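Fitment and maintenance data for aftermarket cooling and intake parts, kept as plain text so that it can be read in a workshop as well as by a script. The set is called **Mundgate** and this file covers what is in it, how the fields work and where it is known to be weak.

## What is in it

| File | Contents |
|---|---|
| `parts.csv` | one row per part |
| `fitment.csv` | one row per part and engine pairing |
| `torque.csv` | fastener sizes and torque values |
| `notes/` | free-text fitting notes, one Markdown file per part |
| `units.txt` | units used in every column |

There are 300 rows in `fitment.csv` and 47 parts in `parts.csv`. Petrol and diesel engines are both covered, but a part is only listed against a diesel if the maker's own sheet says so. Anything marked "universal" by its maker has been left out.

The parts come from three ranges:

- **Hekow** -- silicone radiator hoses and clamps
- **Bendideo** -- panel filters, airboxes and intake pipes
- **Falcão** -- thermostats, housings and header tanks

## Fields in `fitment.csv`

- `part_id`: matches `parts.csv`. Never reused, even when a part is withdrawn.
- `engine_code`: as stamped on the block. Spaces removed, capitals kept.
- `fuel`: `petrol` or `diesel`.
- `side`: `left`, `right` or `none`, always as seen from the driver's seat.
- `trim_needed`: `yes` if the part has to be cut to length or the undertray has to be modified.
- `status`: `fitted`, `sheet` or `withdrawn`.

`status` matters more than it looks. A row marked `fitted` means the part has been put on that engine and run up to temperature with the bonnet closed. A row marked `sheet` was copied from the maker's fitting guide and has not been tried. Please don't merge the two when you publish a table from this data.

Empty cells mean "not known". A zero is a real zero. 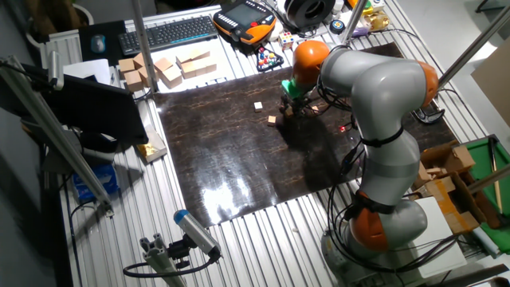

*Robot arm over a dark work mat with small wooden cubes.*

## Torque values

All values are in newton metres and are for clean, dry threads. If you use anti-seize paste, look up the reduced figure in the part's note. Worm-drive hose clamps have no torque value, only a screw head size. Several people have asked for one, but the clamps vary too much between batches for a single number to be any use.

Housing bolts on the Falcão thermostats should be done up in two passes. The table gives the final figure only. The first pass is in the note.

## Using the data

The files are UTF-8 with a header row and commas as separators. Note that `Falcão` has an accented letter in it, and some spreadsheet programs will mangle it on opening unless you choose the encoding yourself.

```
python check.py fitment.csv
python check.py fitment.csv --status fitted
```

`check.py` looks for part numbers missing from `parts.csv`, engine codes with stray spaces and any `fuel` value it doesn't recognise. It prints the row number and carries on. It doesn't change the files.

Service intervals are stored in `parts.csv` under `interval_months`. The longest is 60, for the silicone hoses. For panel filters the column is left empty and `inspect` is set to `yes`, as dusty roads make a fixed interval pointless.

## Known problems

1. Eleven rows have an engine code shared by two versions of the same engine with different hose routing. These have `see_note` set. Read the note before ordering.
2. Airbox dimensions were measured without the rubber mounts. Allow extra height.
3. Right-hand-drive cars are better covered than left-hand-drive ones. On some of the latter the intake pipe runs close to the brake servo, and we have no `fitted` rows for them at all.
4. The header tank cap pressures were entered in bar in the first release and in kPa afterwards. They were all converted in January -- if your copy is older than that, replace it.

## Corrections

Open an issue with the part number, the engine code and what you found. A photo of the stamped code helps. For a torque value, please say where the figure came from; forum posts are not accepted as a source. Issues are normally read on a Friday.

If you have fitted a part that is only marked `sheet`, send the same details plus whether you had to trim anything, and the row will be changed to `fitted` once the note has been written.

## Licence

The tables and notes may be copied and changed, including for paid work, as long as Mundgate is named as the source. `check.py` is under the MIT licence. Makers' fitting guides are not included and belong to the makers.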